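Celdale folding viewing sign, by Cistetti

Back in stock! I've been letting flats and small houses for a good while now, and I got so fed up with cardboard "To Let" boards going soggy on me that I started selling the ones I use myself. The Celdale is the one I'd keep if I had to get rid of all the others.

It's an A-frame pavement sign, so you fold it out, stand it by the front door and go and put the lights on before your viewers turn up. Both sides take a poster, and the covers clip down at the corners, so you can swap "Viewing today" for "Let agreed" in the time it takes to find your keys. I do mine on the bonnet of the car, usually in the rain.

Height open: 100 cm
Poster size: A1, both sides
Colours: white, dark green, grey
Stock code: 3039
Price: £268 including VAT, delivery on top

I know, it isn't cheap. I bought three bargain ones before this and they all blew over, one of them into a neighbour's roses (I paid for the roses). The Celdale has a hollow base that you fill with water or sand. Sand is better if you're on a hill or anywhere near the sea, and please do fill it before you put the poster in — I've learnt that the messy way.
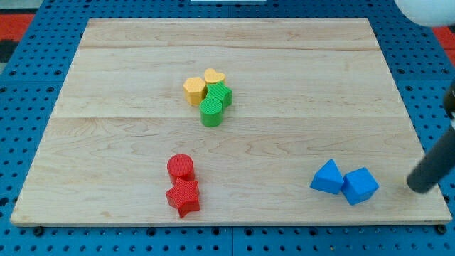 Gisela Lindemann wrote in to say that hers has stood outside a block of eight flats since January and the hinges still close without a squeak, though she'd like a longer carrying strap and wishes the green were a shade darker. Fair enough on the strap! I've passed that on to Cistetti and they're looking at it for the next batch. The green is staying as it is, I'm afraid, as most of you seem to like it.

A few things I get asked a lot. Yes, it fits in a hatchback with the back seats down, and in mine it goes in with them up if I slide it in at an angle. No, the poster isn't included, but I can print one from your own artwork if you send it over as a PDF. Arne Pfeiffer does the layouts for me two mornings a week and he's very patient about logos. And do check with the council or the building manager before you leave it out on the pavement, as some places are fine with it for an hour and some want a permit.

If you let a lot of places at once, have a look at the Flillotex sleeve as well. It's a padded cover with a pocket for spare posters, and it stops the frame scratching your boot lining.

Orders placed before noon go out the same day. Spare clips and covers are always on the shelf, just give me the stock code when you ring.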